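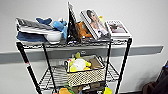 Sorting a kids' shelf: start with the weight

Put the heavy things low. Board games, hardbacks and tubs of blocks go on the bottom shelf, and anything soft can go up top where it won't hurt if it comes down. Wire shelving is usually rated with the load spread evenly, so check the sheet that came with it and don't stack every book at one end. If the unit is on castors, lock two of them before you start.

Wire shelves mark soft covers and let small pieces fall through. A cut-down cutting mat or a sheet of stiff card fixes both. We bought a roll of Pletex liner from the hardware shop in Ustbridge and got 2 shelves out of it with a strip left over for the laundry.

Washing soft toys

Read the tag first. If it has gone missing, assume cold water and a gentle cycle. Toys with a battery box or a music unit get surface washed only: a damp cloth, a drop of wool wash, then a second cloth with clean water.
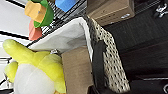 Most machine-washable toys come through well in a zipped pillowcase with a spoonful of mild detergent. Skip the fabric softener, which leaves a coating that picks up dust. Wash bright colours on their own the first time. A yellow-green plush with a white belly patch can end up with a grey patch if it goes in with the navy school jumpers. Squeeze the water out in a towel, don't wring, and dry in the shade. Thick bodies take longer than you'd think, often a full day in August, and they smell musty if they go back on the shelf too soon.

Plastic pieces can go in a tub of warm soapy water for 90 minutes and then out on an old towel. Don't soak anything with a sealed join or a squeaker. Water gets in and stays there.

Stickers come off with cooking oil left on for ten minutes. Wash the oil off after or it goes tacky.

Mesh bags and fabric bins 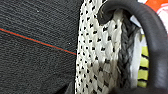
Fabric bins hold up for years if you vacuum them with the brush head and keep them away from the washing machine, which ruins the card inside. Lint shows worst on the dark ones. On charcoal-grey cloth even a tiny pale speck stands out, so keep a lint roller on the same shelf. A damp rubber glove wiped in one direction does the job too. If you find a loose thread, don't pull it. Work it through to the back with a needle, knot it and trim it.

Mesh bags need less care. Shake them out over the bin, rinse in the sink and hang by the drawstring. Mend small holes with fishing line before they get bigger.

Our Tatodell label maker has outlasted three sets of bins. Use the wide tape, and put the label on the front edge of the shelf so you can swap the bins around without redoing it.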